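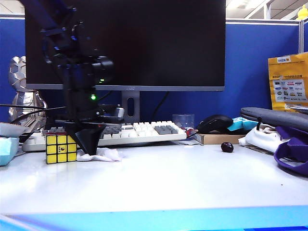 Desk meeting, December, minutes by me (Thérèse Bouchard) because I lost the draw again.

Here: Huguette Gill, Virgil Barbu, Mackenzie Campbell, me. Arnulfo Tamayo joined for the last part, with cookies!

We started at 9:30 with last month's list. Shared desks are supposed to be clear by 6, and Huguette feels we've slipped - cups, tissues, fruit, bags hung over the edge. I said I'd be more careful with glasses near keyboards (guilty). Agreed: food goes to the kitchen at night, and no drinks behind the keyboard.

Puzzles and figurines. Virgil wants to keep his, Mackenzie thinks one personal thing per desk is plenty. We went back and forth on this far too long and settled on 2 per person. Huguette asked for it to be noted that she voted for 1.

Cardboard boxes. Flatten them or take them home, please. Mackenzie will ask Petrenko if they'd pick up a stack every month.

Laptop sleeves and tote bags: hooks! Arnulfo got a price from Trendance, about $200 for the whole row, and we all said yes before he'd finished the sentence. He'll order 30.

The Boritz shelving quote came in at $700 and we're leaving it until spring.

Virgil to wipe down the monitors. Huguette to bring a fruit bowl.

Finished at 10:15, cookies gone.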